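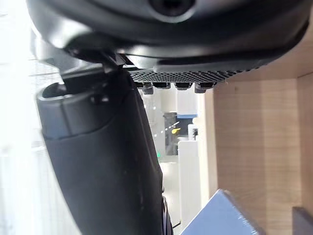 Rilden - eine Sammlung von Rezepten in Alltagssprache

Liesmich zur Version 2, Stand: 1. Februar 2021

Schön, dass Sie hergefunden haben! Rilden ist eine Textsammlung mit 363 handgeschriebenen Kochrezepten aus Privathaushalten, abgetippt, behutsam geordnet und mit ein paar Zusatzangaben versehen, die beim Suchen und Vergleichen helfen. Angefangen hat alles mit einer Blechdose voller Karteikarten, die ich geerbt habe und eigentlich nur für die Familie abschreiben wollte. Dann kamen Nachbarn mit ihren Heften, dann deren Verwandte, und irgendwann lag so viel Papier auf dem Küchentisch, dass eine ordentliche Ablage hermusste.

Was ist drin?

Der größte Teil sind Kuchen, Eintöpfe und Eingemachtes, also das, was man früher eben aufgeschrieben hat. Bratkartoffeln konnte man auswendig, die stehen in kaum einem Heft. Wer nach Fleischgerichten sucht, findet weniger als erhofft, wer nach Pflaumenkuchen sucht, findet mehr, als ein Mensch im Leben backen kann (ich habe es versucht). Die Rezepte sind in 7 Gruppen sortiert: Gebäck, Suppen und Eintöpfe, Hauptgerichte, Beilagen, Süßspeisen, Eingemachtes und Getränke. Bei Grenzfällen, etwa der süßen Milchsuppe, gilt die Gruppe, in der die Schreiberin oder der Schreiber das Rezept selbst abgelegt hatte.

Aufbau der Dateien

Jedes Rezept liegt als eigene Textdatei vor, Kodierung UTF-8. Oben stehen die Felder Titel, Gruppe, Quelle und Schrift, darunter kommt nach einer Leerzeile der Wortlaut. Im Feld Quelle steht nur ein Kürzel für das Heft oder den Kasten, niemals ein Name. Das Feld Schrift kennt die Werte Kurrent, lateinisch und Schreibmaschine. Dazu gibt es im Ordner killari eine Tabelle mit allen Zutaten, in der alte und regionale Bezeichnungen mit einer heutigen verknüpft sind. Dort finden Sie zum Beispiel, dass Mondamin in vielen Heften einfach jede Speisestärke meint und dass Karfiol und Blumenkohl dasselbe Gemüse sind.

Wie abgeschrieben wurde

Die Rechtschreibung ist so geblieben, wie sie auf dem Papier stand, samt allen Fehlern und eigenwilligen Kommas. Abkürzungen sind nicht aufgelöst. Ein "Eßl." bleibt ein "Eßl.", auch wenn im selben Rezept zwei Zeilen später "Löffel" steht und man rätseln darf, welcher gemeint ist. Unleserliche Stellen stehen in eckigen Klammern mit Fragezeichen. Durchgestrichenes habe ich übernommen und mit einer Tilde davor gekennzeichnet - gerade diese Korrekturen erzählen oft am meisten, etwa wenn die Zuckermenge mit jeder neuen Tinte kleiner wird.

Bekannte Schwächen

25 Rezepte sind unvollständig, meist fehlt die zweite Seite einer Karte. Sie tragen den Zusatz "Bruchstück" im Titel und sollten bei Auswertungen zu Mengen besser draußen bleiben. Backzeiten fehlen oft ganz, und wo es "bei guter Hitze" heißt, kann ich leider auch nicht weiterhelfen. Außerdem stammen fast alle Hefte aus derselben Gegend, die Sammlung ist also kein Querschnitt durch die deutsche Küche und will auch keiner sein. Bitte beachten Sie auch, dass manche Ratschläge zum Einkochen nach heutigem Wissen überholt sind. Lesen ja, nachkochen nur mit einer aktuellen Anleitung daneben!

Änderungen

Gegenüber der ersten Fassung vom Oktober sind die Hefte mit dem Kürzel UNG neu hinzugekommen, und doppelte Einträge wurden zusammengeführt. Das Hilfsprogramm Zerkton, mit dem sich die Mengenangaben in Gramm umrechnen lassen, liegt jetzt im Unterordner werkzeuge. Es versteht Pfund, Lot und Tassen, bei der Messerspitze gibt es eine Warnung aus und rechnet nicht weiter.

Nutzung

Die Sammlung darf für private Zwecke, Unterricht und Forschung frei verwendet werden. Wenn Sie daraus etwas veröffentlichen, nennen Sie bitte Rilden und die Version. Über Korrekturen freue ich mich sehr, am liebsten mit Dateinamen und Zeile, dann finde ich die Stelle gleich wieder. Und wenn bei Ihnen noch ein altes Heft in der Schublade liegt - ich tippe gern weiter.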